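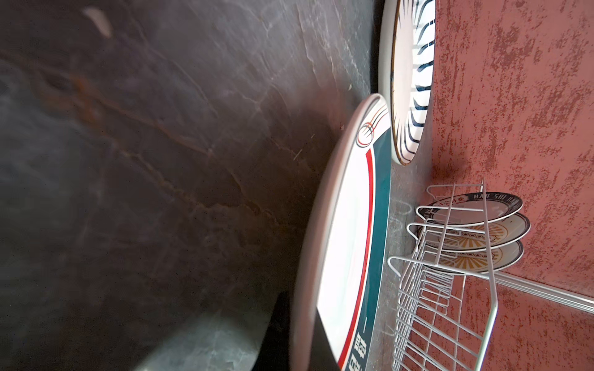 Large white plate, teal band, thin red stripe

Ticket: stock counts wrong online after overnight sync
Product: Konora inventory + Jelus storefront connector
Opened by: Safavi Tableware, back office
Priority: high (was normal, please leave it high)
Status: resolved, monitoring

Original message

Hi, stock numbers on our Jelus store don't match Konora since the update in August. Not all items. Konora says 34 of one thing, website says 0, so it shows sold out and we lose the sale. Other ones go the other way, website says in stock and we have none. That's worse, had to refund two people already this morning.

We have 600 items in the catalog, 354 of them are live online. Sync finishes at night with a green check mark and no errors. Log says "completed". It didn't complete.

Tried so far:
- manual sync from the Konora side, twice
- logged out and in
- disconnected Jelus and connected again (took ages, asked for all the store permissions again)
- different browser, no change

Need this fixed before the weekend sale. Thanks

Support reply, 9:40 am

Thanks for the report. Could you send the following:
1. Export of the item list from Konora (CSV)
2. Export of the product list from Jelus (CSV)
3. Connector version, bottom of the settings page
4. Whether any other app is allowed to write stock levels

Please don't run another full sync for now, it overwrites the log we need to look at.

Customer reply, 10:05 am

Both files attached. Version is whatever came with the August update, the bottom of the page just says "current". Other apps - only Zasunico for the shipping labels. Pretty sure it doesn't touch stock.

Sorry, ran one more sync before I saw your message.

Support reply, 11:20 am

No problem, the older log was still on our side.

We compared the two files. 47 items are different. The rest match exactly, so the connection itself is fine. All 47 have a SKU that starts with a zero. In the Konora file the zero is there, in the Jelus file it's gone. So the connector can't find a match, skips the item, and doesn't count the skip as an error.

Did anyone open and save the product list in a spreadsheet program recently? They often drop the zero when saving.

Customer reply, 11:32 am

Oh no. Yes. Did a bulk price change for the dinner sets, downloaded from Jelus, changed prices, uploaded again. Same week as the update so I blamed the update.

But that doesnt explain the ones that show in stock when we have none?? If they're skipped the number should just stay the same.

Support reply, 11:50 am

It does stay the same, on the website. In the shop you kept selling, so Konora went down and Jelus stayed at the old number. The ones showing 0 are the reverse, sold out online before the upload, restocked in Konora later, never updated.

Steps to fix:
1. Turn off the scheduled sync (Connector > Schedule > Pause)
2. In Jelus, download the product list again
3. Open it with Import, not by double clicking. Set the SKU column to Text
4. Paste the SKUs from the Konora export for the 47 items (list attached)
5. Save as CSV, upload, choose "update existing". Do not choose "replace all"
6. Run a sync for one item only and check it

Customer reply, 1:15 pm

Step 3, can't find Import. Mine only has "Get data". Same thing?

Support reply, 1:22 pm

Same thing. On the preview screen switch off automatic type detection, then load.

Customer reply, 2:10 pm

OK got it. Zeros are there now. Uploaded. One item test - worked, 34 in both places. Going to do the full one.

Customer reply, 2:48 pm

Full sync done. Most are right. Three still wrong, all three are items sold as a single and also as a set of four. Website number is lower than it should be.

Support reply, 3:30 pm

Those three were a separate problem. Zasunico has a setting called "reserve stock on label". When a label is made it holds the item, and Konora already takes it off at payment, so it gets taken off twice. Only shows up on bundles in your setup. Please switch it off under Zasunico > Settings > Stock, then clear the old holds.

Customer reply, 3:52 pm

Didn't know that setting existed. Off now, holds cleared, ran sync again. All three correct. Spot checked a bunch more against the shelf and they're good too.

Can the sync PLEASE show a warning when it skips something? A green check with 47 items skipped is not ok.

Support reply, 4:15 pm

Agreed, passed on to the connector team as a feature request. No date for it yet. Until then you can go to Connector > Reports and switch on "email unmatched items", it's off by default.

Schedule can be un-paused. We'll leave the ticket open through two nightly runs.

Customer reply, 8:20 am, next day

First night fine. Report email came, says 0 unmatched. Schedule is back on.

Customer reply, 8:31 am, day after

Second night also fine. You can close. Still want that warning though

Internal note
Cause 1: leading zeros lost in spreadsheet edit. Cause 2: double stock deduction on bundles, Zasunico reserve setting. Not related to August update. Help page on bulk edits needs the Text column step added, currently says "open the file" and nothing else.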